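Droit des contrats commerciaux – polycopié, séance 5
La réception des marchandises et le silence de l'acheteur

Rappel de la séance précédente : le vendeur livre, l'acheteur paie, et entre les deux il se passe en général quelque chose qui nourrit les avocats. Nous en étions restés à la délivrance conforme. Relire les notes, si elles existent.

Cas pratique. La société Ilex commande à Prellmont 3 000 rouleaux de ruban isolant, en coloris assortis. Le bon de livraison est signé sans réserve à la réception. Trois semaines plus tard, Ilex découvre qu'il en manque 130 et refuse de payer la totalité de la facture, ce qui est toujours plus agréable que d'en refuser une partie. Prellmont réclame le solde, soit 1 170 euros, et invoque ses conditions générales, imprimées au verso dans un gris très élégant.
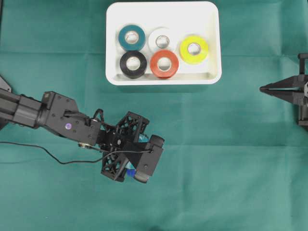
Arnaldo Louro objecte que la signature du bon ne vaut pas renonciation : le magasinier a constaté l'arrivée des cartons, il n'a pas compté ce qu'ils contenaient, et le contrat ne lui donnait aucun pouvoir d'accepter quoi que ce soit au nom d'Ilex.

L'objection est sérieuse. Trois points à discuter dans la copie :

Le manquant est-il apparent ? Tout dépend du conditionnement et des vérifications que l'on peut attendre d'un professionnel.

La clause du verso est-elle opposable ? Il faut qu'elle ait été connue et acceptée. Connue, déjà, on peut rêver.

Le refus total est-il proportionné ? Voir l'exception d'inexécution, articles 1219 et 1220 du Code civil – et la condition de gravité, que la moitié des copies oublie chaque année.

Pour la prochaine fois : lire le contrat Brandão c/ Dradaletti, annexes comprises. Les annexes sont longues. L'examen aussi.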